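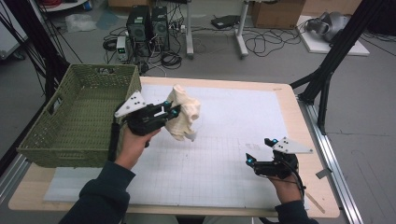

Fig. 1. Two hand-held grippers over a grid sheet.

Popular Music and the Press, Unit 6
Notes by Aniela Nowicki

Leaks and who gains from them

Read the Falleck case before class. 38 demos by the singer Štěpánka Hájek showed up on a file site in April, and her label, Hillberg, called it theft. Maybe it was. The album came out 2 weeks later and the press coverage was already written.

Things to be wary of:
- "Surfaced online." Who put it there? The verb hides the person.
- Play counts. One blog gave 1,645 plays for the lead demo and never said where it got the number.
- "Unfinished." Compare the demo of "Prurnholm" with the album cut. I hear a louder snare and little else.

Havlíček argues that leaks hurt small acts most. His sample is all big acts, so I don't see how he knows.

For next time: find one leak story that names its source. Bring the full text.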